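Surnwood Tabletop Forum > Rules and Rulings > Playable races

Topic: Lizardfolk and holding breath in armour

millis_dm
August 2, 2021
We had a long argument over this at the last session. One of my players has a lizardfolk fighter called Szűcs. The party had to swim through a flooded crypt and he wanted to do it in chain mail, holding his breath the whole way. I let him, but two of the others said he should have sunk. How do you rule it?

Resport
By the book he's fine. Lizardfolk have a swim speed and can hold their breath for 15 minutes. Chain mail gives disadvantage on Stealth and that's it. There is no sinking rule in fifth edition.

Beryl Lambert
I don't agree. The book doesn't say you sink because the book leaves most things to the DM. I ask for an Athletics check in heavy armour, swim speed or no swim speed. If they fail by a lot they go to the bottom and have to walk.

Resport
You can do that, but it's a house rule and the player should hear about it before he picks the race. Half the point of lizardfolk is the water.

Beryl Lambert
The bite and the natural armour are the other half. And if he's in chain mail he isn't using the natural armour anyway, so I don't see why he gets everything.

millis_dm
He did know he was giving that up. He took chain mail because his Dexterity is poor and AC 16 was better than what he had. I don't think he was trying to get away with anything.

desta_b
I've played a lizardfolk for 3 campaigns. What my DM does is simple. Light and medium armour, no change. Heavy armour, swim speed is halved. No checks, so it doesn't slow the table down. It came up 4 times in the last campaign and we never argued about it.

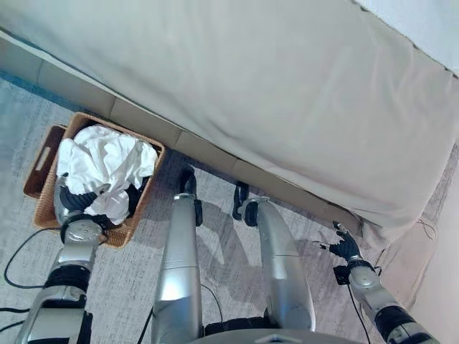
The other thing is gear. Everyone talks about the armour and forgets the pack. My character had 100 feet of rope, a shield and a sack of coins, and the DM made me leave the sack behind before we went under. I thought that was fair.

Beryl Lambert
Halved speed I could live with. I'd still want a check in a strong current.

Resport
A current is different, I'd ask anyone for a check there.

millis_dm
Thanks all. I'll put Desta's version to the group and see if they'll take it. What about spells underwater? The cleric will ask next.

desta_b
Verbal ones are the problem. We say you can cast, but it uses up the air you were holding. Start a new topic for it though, there was a long one in the old Rules section and people had strong views.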